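Clanport tabletop simulator: a long-term user's review

I have been living with Clanport since September, and as I've now grumbled about it and praised it to everyone in the office, I thought I'd better put it all down in one place. We use it to test policies for two-armed table work before they go anywhere near the real thing, and our main question was a simple one. If a policy does well in the simulator, does it also do well on the bench?

To find out, we followed the Fladex protocol, which I like very much for its good sense. You run the same policy from matched starting layouts, with every object put back in its place, and you score the simulated and real attempts by the same rules. It's slow, fussy work on the real side (I gave up a whole Sunday to it and don't regret it, though my back does!), but the numbers you get are ones you can trust.

The task was block sorting into a shallow tray. We ran 137 simulated trials and 122 real ones. I'd have loved them to match, but a cable on the real arm let us down and we stopped there.
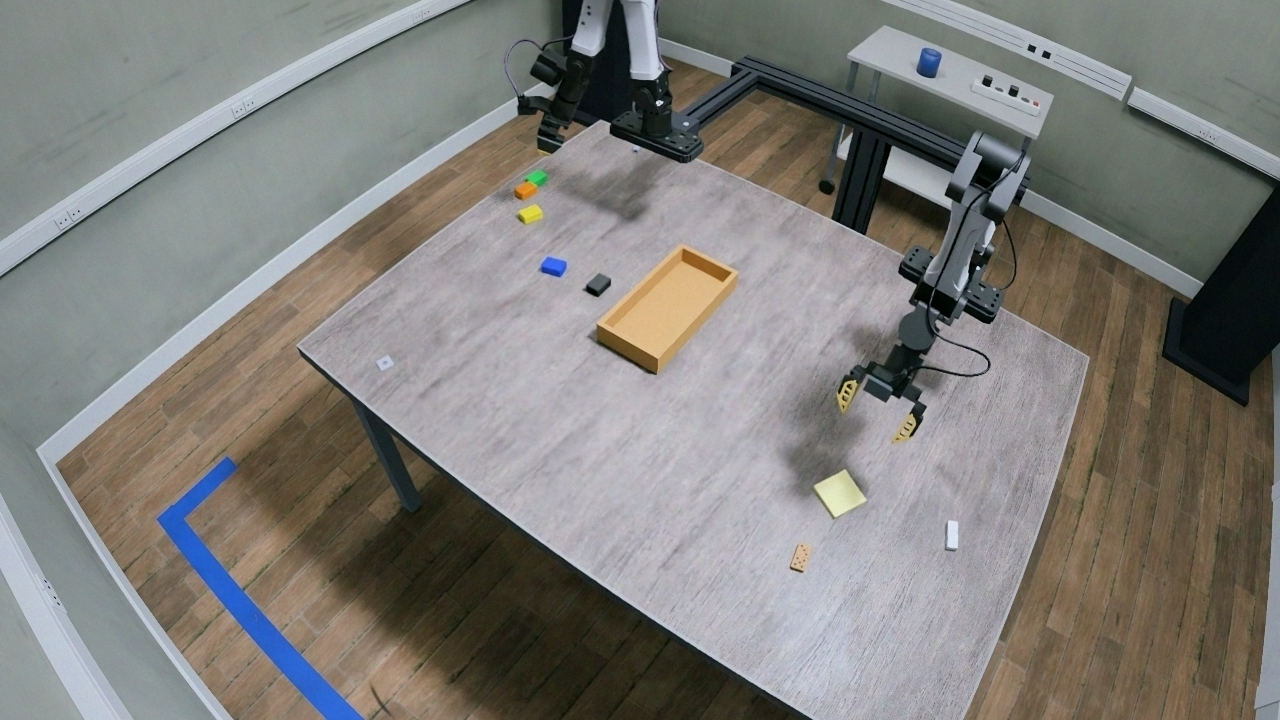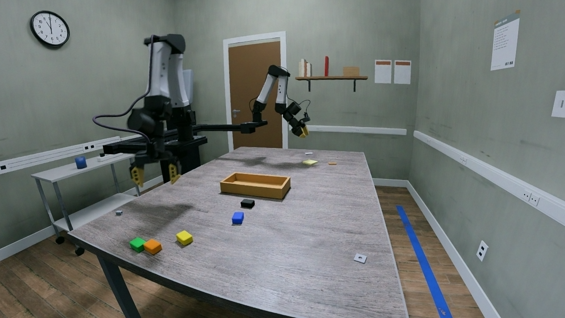
Clanport renders of our room model, with the tray still empty.

What pleased me most was the ordering. We had a handful of policies, and Clanport ranked them just as the bench did, apart from 2 in the middle that swapped places. For choosing which one deserves your precious robot time, that's a splendid result, and it has changed how we plan our weeks.

The absolute success rates are another matter. Clanport is kinder than real life, especially where a block gets nudged against its neighbour and has to be picked up at a funny angle. Contact is still the weak spot, I'm afraid. The older Onu package, which we used before, was harsher and nearer the truth on that one point, but it was so plain to look at that our camera-based policies went to pieces in it, so I shan't be going back.

Setting up a room takes patience. We used the Kurden scanning add-on for the walls and furniture and then tidied by hand, and I do wish the manual said more about lighting, which took me longer than everything else together. Shadows matter a great deal to these policies, and I spent many happy and unhappy hours moving lamps.

Batch runs are a joy, mind you. You can queue 100 layouts before you go home and have a neat table of scores waiting with your morning tea. The replay viewer is good too, although it forgets your chosen viewpoint each time you close it, and I've written to them twice.

Would I buy it again? Yes, for ranking policies and for catching silly mistakes early. If you need a success rate you can quote to a customer, keep your bench booked.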